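What I learned renting out the downstairs unit
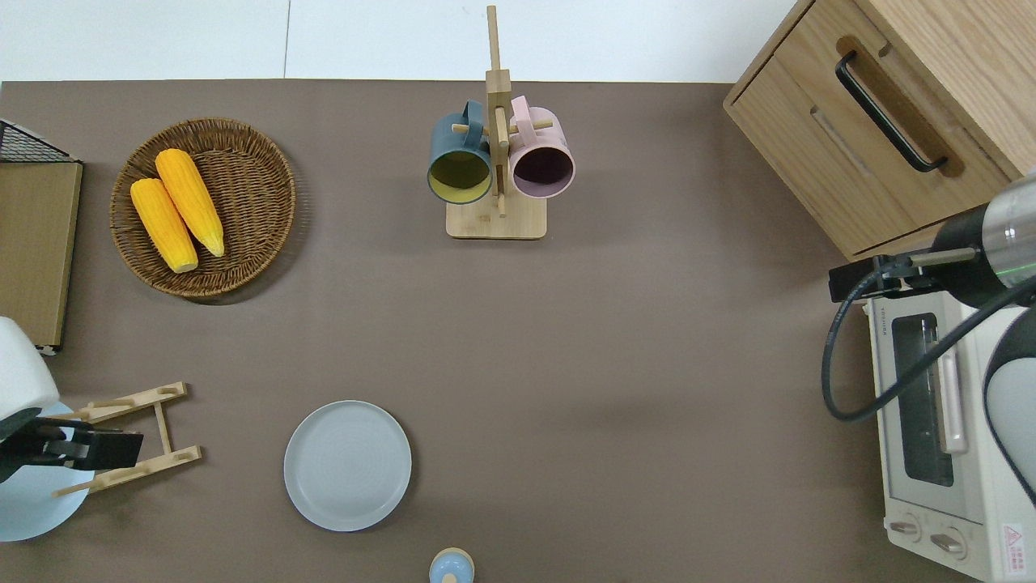 Corn in the wicker tray, mug tree to the right of it.

We bought the two-story place on Lunde Street because it had a separate downstairs unit, and the payment only made sense if somebody else was living in it. That was three years ago. A few people have asked me how it went, so I am putting it in one post and will send them the link.

The unit is one bedroom, one bath, with its own entrance on the side of the house. It has a small kitchen with a full-size stove and a window over the sink that looks at the neighbor's fence. The ceiling is low in the hallway. I put that in the listing after the first tall person came through and ducked the whole time. Fewer people asked to see it after that, but the ones who came already knew.

Before we listed it I spent most of February painting and replacing things. The old carpet went out and vinyl plank went in. I would do that again. I also bought new cabinet doors, and I would not do that again. The old ones were ugly but solid, and the new ones have needed their hinges adjusted twice. Not one person who toured the place said anything about the cabinets. They asked about laundry, parking and heat, in that order.

Laundry is shared, in the back room, and both households have a key. We wrote down hours for it in the lease and then mostly ignored them. Parking was harder. The driveway holds 2 cars if the first one pulls all the way up to the garage door, and the person in front is always the one who needs to leave at 6:30 in the morning. We ended up giving the tenant the driveway and parking on the street ourselves. In winter I regret this.

Heat is on one furnace for the whole house. I looked into splitting it and got two quotes, both from companies in Skenimar, and both were more than I wanted to spend. So heat is included in the rent. I raised the rent $50 over what I had planned to cover it. Some months that comes out ahead and in January it does not come close. If you are looking at a house with a unit in it, find out about the furnace before you make an offer. Our inspector mentioned it in one line on page nine and I read right past it.

I set the rent by looking at what was listed nearby for a few weeks and writing the numbers down. Places closer to Kaltance, where the train stops, were going for $400 a month more than places the same size on our side. I had been hoping to land in the middle. We tried that for a couple of weeks and got two messages, one of them asking if we would sell the house. We lowered it and had a tenant by the end of the month.

For the listing itself I took the pictures with my phone at noon with all the lights on. I took too many of the bathroom. The one people mentioned was the side entrance, since they could see it had its own steps and its own light. I should have put that one first.

We have had two tenants. The first stayed a year and moved for a job. The second is still there. For screening I used the ordinary application form, a credit report and a call to the last landlord. The call was the most useful part. I asked whether they would rent to the person again and then stopped talking.

Repairs so far: a garbage disposal, a toilet fill valve, the outside light, and one leak under the kitchen sink that was a loose nut. I keep a folder with receipts and a page of notes with dates. At tax time it is the only thing I am glad I did early. We did pay someone to do the taxes the first year — depreciation was past me — and I have copied that layout since.

Noise is the part I worried about most, and it has been fine. Our dog, Willo, barks at the side door when the tenant comes home, every time, and I warned both of them about it before they signed. We put a thick rug in our living room. I can hear the downstairs microwave beep if our house is quiet.

Next on the list is the back step, which has a crack across it that got wider over the winter. I have one quote and am waiting for a second. If that comes in reasonable we will do the walkway at the same time, and the tenant will have to use our front door for a few days.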